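Planning a Budget for Hand-Held Gripper Kits

Anong Chantharasri, updated Mon 3 July

Most first budgets cover the grippers and stop there. The steps below cover the rest of the order for a team that records picking work in homes.

Step 1. Fix the number of kits

Divide the hours you need by the hours one operator can record in a week. Add one spare kit per site. Our March plan called for 17 kits, spares included.

Step 2. Price the wear parts

Finger pads go first. Vukano sells them in bags of 200, Wróbel in pairs. Get both quotes with shipping, and check that the pads fit the jaw you are buying. Enter screws and hinge plates on a separate line.

Step 3. Budget for objects

Buy mixed household goods: soft toys, bottles, cartons. A cardboard box holds a full set, and boxes should be listed as consumables.

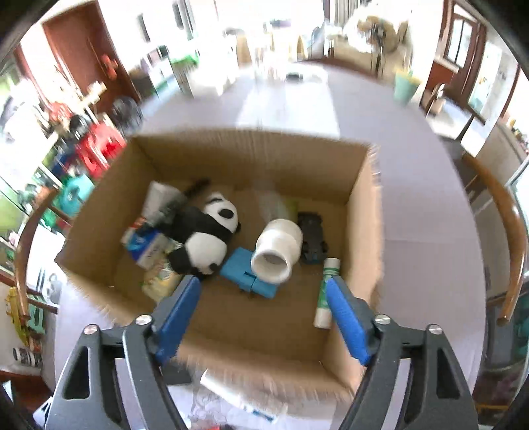 Mixed goods in an open box, with the blue-padded jaws over it.

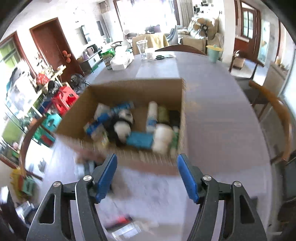 Step 4. Check the sites

Record table size, window light and free floor space for each home before you order mounts or lamps. Ridex lamps need a clamp edge of 38 mm or less. Daylight sites may not need lamps at all.

Step 5. Add storage and batteries

Allow two batteries per kit and one charger per site. Parar cases hold one kit each and ship flat.

Step 6. Set the reserve

Hold back part of the total for repairs. In our last round, 81 percent of the reserve went to pads and cables. Review the figure after the first month of recording and move any surplus to objects.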